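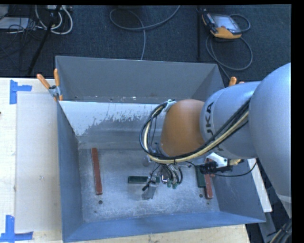
The KUKA arm over the bin, with the green blocks and reddish-brown bars we use as test parts.

Hi Manju,

Quick update on the Dudeck picking work, September through now. We're at 2,359 logged grasps, and I'm pretty happy with how the new retry method is doing! When a grasp fails, the planner now keeps that attempt and shifts the next one sideways - before, it just threw it out and started over. In-ho's last batch of 300 had 4 double failures, all on bars close to the wall. Still not sure why (I suspect the wall slope, Ye-seo blames the depth data).

Next up is mixed bins with the Corkard parts. I'd like to move 2 weeks of arm time forward for that, if the budget allows. Can you let me know?

Leokadia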